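Slide 4 – okay, so drying. My first December of growing herbs I hung everything in the kitchen, right over the kettle, and wondered why it went musty. Don't do that! Pick a dull room with a bit of air. Ask who here has a spare closet (wait for hands).

Then storage. Keep the leaves whole and crush them when you cook – I lost 16 jars of flavor learning that one. Label them too, please.
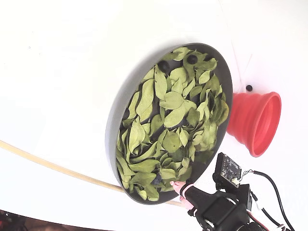

Gladys Magesa wrote to me after the last talk that she gave up on jars and just uses paper bags, and her soup tastes better for it. Fair enough, I still like jars. Next slide, seeds.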